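Notes for the budget talk, main room, straight after the tea break
Running order: welcome, what we wanted, what we priced, the doors, what we'd do again, questions

Good afternoon, everyone, and thank you for coming back in from the tea, which I know was an effort because the lemon cake was very good indeed. (Wait for the back rows. Give them a minute, they always need a minute.)

I've been asked to talk about money, and I'm going to, but I'd like to start with how we got into this. At Brornamgate we run supported housing in older buildings, the sort with heavy panelled doors and hinges that have been painted over by four generations of decorators. Two winters ago we began asking whether a two-armed robot could take over some of the fetching and carrying at night, linen mostly, and the trays, so that the night staff could spend their time with people instead of with trolleys. It seemed such a modest wish when we wrote it down!

And so we did what I imagine many of you have done, we asked for a quote. The quote from Gemlow ran to 38 pages. I read every one of them, some of them in the bath, and I can tell you that the word "door" was in there once, in a list of things the customer was expected to see to. I'd like you to hold on to that while I go through the figures.

(Slide with the three lines of the budget. Don't read it out at speed.)

The first line is the lease, at £3670 a month for the machine and its charging station. The second is the support contract from Leung, £889 a month, and please do ask what "support" means before you sign, as ours covered the telephone in office hours and we wanted the thing to work at night. The third line is the one we'd left out of our first draft altogether, and that's the £3428 we set aside for trials in simulation before any machine came through our gate. Narendra Kashyap, our finance lead, fought for that third line when I was rather inclined to let it go, and I'd like to thank him in front of all of you. (Narendra is by the window. He will hate this.)

So what did we spend it on? Doors. We asked the Lusia people to set up a house with panelled double doors and lever handles, and to let the robot have a go at them for as long as the money lasted.

(Next three slides. Leave each one up for a good while and let people look.)
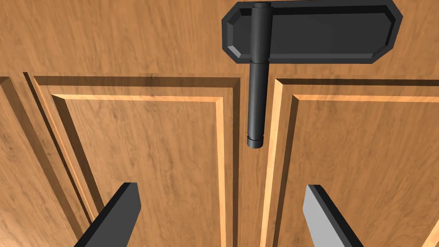
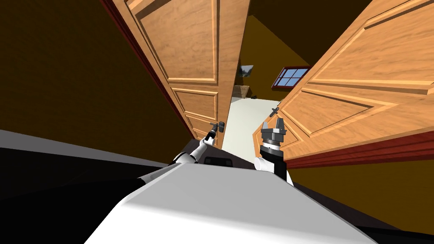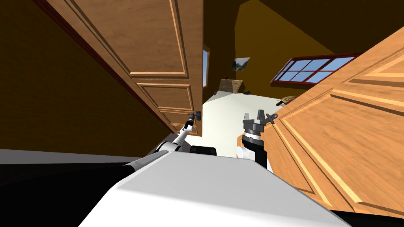
Tülin Güler
Head of Equipment Planning, Brornamgate

I'll say a few words on these, and then I'd love to hear from anybody who fits doors for a living.

In the second and third slides you've got both arms out, with the left gripper up at the handle of the left-hand door and the other one open, close by the right-hand door. Now, when I first saw pictures like these my thought was simply, how marvellous. Narendra's thought was, that's two arms on one doorway, so where does the tray go? I had no answer for him at all. We'd priced a machine to carry things, and we'd been picturing it carrying things down a corridor, and somehow in our heads every door along that corridor was propped open with a wedge.

(Pause here. Somebody usually laughs, and it's usually a fire officer.)

We can't wedge ours open, of course, and I don't suppose you can either. That left us with a few ways to go. We could pay for powered openers on the doors along the night route. We could choose a route with fewer doors in it and move the linen store to suit. Or we could buy a machine with some sort of shelf or tow hitch, so that both hands are free when it reaches a doorway. I'd ask you to price all of these before you choose, and to price them with the person who looks after your building sitting beside you, with a biscuit.

The first slide is the one I'm fondest of, if I'm allowed a favourite. It's the hinge, with the dark plate and the barrel against the wood, and the two gripper fingers coming up below with a wide space between them. I keep it in because it changed how we wrote our survey. We had been going round our buildings measuring door widths, very proudly, with a tape. After that we wrote down the hinges as well, and the handles, and which way each door swings, and how stiff it is to pull. It's dull work and it took most of May, and I would do it again tomorrow before I'd sign anything.

(If running late, skip to the part about the contract.)

A word on what simulation money does and doesn't buy. You get the chance to try a great many doorways without scratching one, and you get to see your awkward corners early, while they're still cheap. You don't get your own door, with its swollen bottom edge and the draught behind it. We've kept a second pot for trials on site, and if you take only one thing back to your own finance people, I'd be happy for it to be that second pot. Ask for it at the beginning. It's so much harder to ask for later on, when everybody believes the thing has been paid for.

On the contract — do ask for a break clause after the site trials, and do ask who pays if a handle or a frame gets damaged. Ask whether changes to your doors count as your cost or theirs. Ours had nothing to say on the matter until we raised it, and Gemlow were perfectly pleasant about adding a paragraph once we did.

Where are we now? We haven't signed the lease. We're still talking about powered openers for the night route at our largest house, and I've got a drawing of the linen store with a great many arrows on it. I'm hopeful, I really am, and the night staff ask me about it every time I visit.

(Questions. Repeat each one into the microphone for the people at the back. Copies of the door survey form are on the table next to the urn, please take one, and take one for a colleague too.)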